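I keep reading that you should take everything out of the cupboard before you decide what stays. Every decluttering post says it. Pile it up where you can see it, feel bad about how much there is, and then the deciding will be easy. I have had my doubts about this for years, mostly because the people recommending it seem to own large empty dining tables.

I don't. Our table in December had a sewing machine on it and the wrapping paper, so the mugs went on the bed.

The reason for doing it at all was a shelf. I had bought one of those add-on wire racks from Skonham that is supposed to double your cupboard space, and it came with a leaflet promising "room for every cup you love." It doubles nothing. It has legs, the legs take up room, and anything with a big handle catches on the one next to it. The reviews (1,536 of them when I looked, nearly all glowing) must come from people who drink out of thimbles. So either the rack went back or some mugs did, and I had already thrown out the box.

First thing I learned is that a bed is a bad place to sort crockery. Nothing stands up properly on a mattress. You put one down, lean over for the next, and the first one rolls. I ended up turning them over on their rims, which worked a bit better, except then all you see is bottoms. 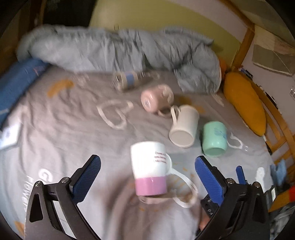

Mugs on the gray sheet, with a glass bottle that got into the sorting too.

The second thing is that the famous pile doesn't tell you much. I was supposed to look at them all and know. What I knew was that I like the pale pink one and always have, and I knew that when it was in the cupboard. The mint green one with the blue lettering is a perfectly good mug that I never reach for. Does that mean it should go? By the rules, yes. But I never reach for it because it lives at the back, and it lives at the back because of the cupboard, so I'm not sure the mug should be punished.

The white one with the little lines of print and the lavender-pink at the bottom I would have said was a definite no. Then I tried it for a week and it keeps tea hot longer than my Brorkell travel cup, which cost a lot more and leaks. So much for instinct.

In the end 3 went in the donation bag and 2 of those came back out before I got to the car. The bottle is still waiting on a decision. I suspect it will go on waiting.

As for the rack, it's under the sink now holding dish soap and sponges, and it does that fine. The mugs are back in the cupboard the way they were, stacked two high, which every storage article says chips the rims. Mine haven't chipped so far.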